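README : kit de manipulation Edeseo, jeu d'essais « rangement de fruits »
Version du fichier : décembre
Langue des annotations : français, avec les noms d'objets doublés en anglais

Bonjour et bienvenue dans le dossier ! Si vous lisez ce fichier, c'est que vous avez téléchargé l'archive (ou que vous hésitez à le faire, auquel cas allez directement à la partie « Ce que j'en pense », je ne me vexerai pas). J'ai passé une bonne partie de l'automne avec le kit Edeseo, celui que vend Zinen avec le logiciel de téléopération et les deux bras, et je mets à disposition tout ce que j'ai enregistré avec. C'est à la fois une fiche de données et un retour d'utilisateur, un peu mélangés, parce que je n'arrive pas à parler de l'un sans parler de l'autre.

Ce qu'il y a dans l'archive

612 épisodes, tous sur table, tous avec des objets du quotidien ou leurs imitations en dînette. Chaque épisode contient la vidéo de la caméra de tête, les positions articulaires, l'état des pinces et une consigne en une phrase. La durée varie beaucoup d'un essai à l'autre, je n'ai rien coupé au milieu. J'ai laissé les ratés aussi, ils sont marqués « echec » dans la colonne resultat (sans accent, le script de Zinen n'aime pas les accents, j'y reviens).

Les dossiers :

episodes/ : un sous-dossier par essai, numéroté dans l'ordre d'enregistrement
consignes.csv : la phrase donnée à chaque essai, plus ses variantes
objets.csv : la liste des objets avec leur nom court
calibration/ : les fichiers de la caméra, à recharger avant toute relecture
outils/ : mes petits scripts de conversion, sans garantie !

Comptez presque 700 Go une fois tout décompressé. Je sais, c'est lourd. Une version allégée, avec les vidéos réduites, est dans l'archive « mini » et elle suffit largement pour jeter un œil.

Les tâches

La famille principale, c'est le rangement : prendre un fruit, le mettre dans le panier, ou bien le poser sur l'étagère, ou encore déplacer le panier lui-même. Les consignes ressemblent à « mets la pomme dans le panier » ou « pose la banane sur l'étagère ». Il y a 6 familles de tâches en tout et celle-ci est de loin la plus fournie. J'ai fait varier les positions de départ à la main, sans grille ni gabarit, donc ne cherchez pas de coordonnées propres dans les métadonnées, il n'y en a pas.

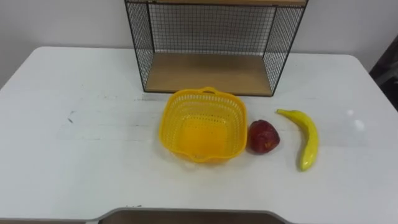
Famille « rangement » : panier jaune, pomme, banane et étagère grillagée, vue de la caméra de tête.

Côté objets, j'ai pris du très contrasté pour commencer : du jaune vif et du rouge sur une table blanche, c'est confortable pour n'importe quel détecteur. Le piège, c'est que le panier et la banane sont jaunes tous les deux, et mon premier modèle les confondait joyeusement dès que la banane se retrouvait près du bord. J'ai gardé le duo exprès, c'est une bonne petite épreuve. Attention aussi aux reflets sur le plateau : on a des points brillants à droite, et un seuillage trop simple les prend pour quelque chose. Les traces grises sur la table, pareil, je ne les ai pas effacées des images et je vous conseille d'en faire autant.

L'étagère est l'élément le plus pénible du lot. Le grillage noir est très fin et on voit le mur blanc au travers, ce qui perturbe pas mal l'estimation de profondeur que j'utilise. Si vous travaillez en couleur seulement, vous ne remarquerez sans doute rien.

Comment charger les données

1. Décompressez l'archive dans un chemin sans espace.
2. Lancez outils/verifie.py, qui contrôle qu'il ne manque pas d'épisode.
3. Chargez la calibration.
4. Ouvrez un épisode avec le lecteur Edeseo ou avec le mien (outils/lecteur.py, plus moche mais plus rapide).

Si le lecteur affiche une vidéo noire, c'est presque toujours l'étape 3 qui a sauté. Je me suis fait avoir plus d'une fois.

Ce que j'en pense (du kit)

Alors, le kit. Je l'ai payé 4 000 euros, sans remise, et personne chez Zinen n'a relu ce fichier. Le montage est franchement agréable : les câbles sont étiquetés, la notice tient en quelques pages et elle est juste. La téléopération m'a bluffé ! On prend la main en une matinée et le retour est assez fluide pour attraper une petite chose ronde sans la chasser à l'autre bout de la table. J'avais essayé la solution de Makris avant, plus précise sur le papier, mais je passais mes soirées à la recalibrer.

Ce qui m'agace : le logiciel d'export. Il plante sur les accents, il renomme les fichiers sans prévenir et il écrit les horodatages dans deux formats différents selon le menu par lequel on passe. J'ai tout converti dans un seul format, donc vous n'aurez pas à subir ça, mais si vous achetez le kit pour enregistrer vos propres essais, prévoyez un après-midi pour vos scripts. Les pinces, elles, manquent un peu d'ouverture. Pour les fruits, aucun souci ; pour attraper le panier par les côtés, n'y pensez pas, passez par la poignée.

J'ai aussi testé les embouts souples de Trurkley, vendus à part. Ils accrochent mieux les surfaces brillantes, c'est net. Les essais faits avec ces embouts portent la mention « souple » dans la colonne pince.

Limites connues

Un seul lieu, une seule table, un seul opérateur (moi, droitier, et ça se voit dans les trajectoires). L'éclairage change peu. Les consignes en anglais sont traduites par mes soins et certaines sont maladroites. Quelques épisodes commencent avec un léger retard entre la vidéo et les articulations, ils sont listés dans outils/decalages.txt.

Licence et retours

Usage libre pour la recherche et l'enseignement, en citant le nom du jeu. Pour un usage commercial, écrivez-moi d'abord. Les corrections de consignes sont les bienvenues, surtout celles en anglais, et si vous arrivez à faire tourner le lecteur Edeseo sous Linux sans bidouille, je veux bien la recette !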